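Minutes of the planning and perception meeting, Cikine project

Present: Araceli Manríquez (chair), Aurelio Chávez, Azucena Meléndez, Estrella Solís (minutes)
Apologies: Eustaquio Salinas

The minutes of the last meeting were accepted with one correction: the grasp planner timeout belongs to Aurelio, and it was written under Azucena. 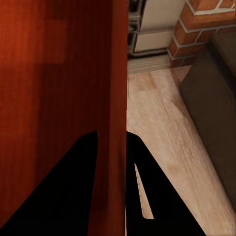 Reading time: 2 minutes

1. Simulator
Aurelio reported that the Kunolel room loads again after the change of the physics step. He ran 846 episodes during the night and 93 ended with a planner error. He will sort these by error code before we discuss them. Araceli asked to keep the random seeds together with the logs.

2. Edge detection on furniture
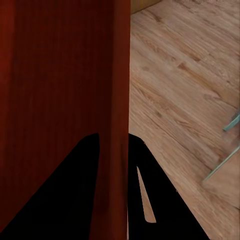 Azucena continued with the edge filter. It works well when the camera is far from the panel, but at close range it takes the wood grain as many small edges. She proposes to lower the filter resolution when the depth value is small. Estrella is worried that this will also hide thin objects. It was agreed to test both settings on the same 19 episodes.

3. Approach pose
The planner still chooses the approach from one view only. Araceli wants to compare it with a second view before the fingers close. Aurelio said this costs time in the control loop, and he needs to measure how much.
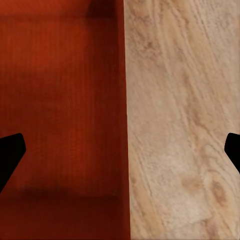
Wrist view in simulation, fingers open, red panel and pale wood.

Azucena will write the test for it. The old test in the Zavala branch can be deleted.

4. Self-occlusion mask
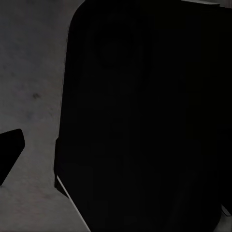
Dostdale, November

The mask for the gripper was discussed last. When a black part covers most of the view, the depth estimate is not reliable, and the planner should wait for another view. Estrella has a first version of the mask, but it does not yet cover all camera positions. Eustaquio sent a written comment that the threshold must be in the config file. All agreed.

Actions
Aurelio: sort the errors, measure the loop time
Azucena: edge filter comparison, test for the second view
Estrella: mask for the remaining cameras, threshold to config
Eustaquio: review of the mask

The meeting closed at 4:40 p.m.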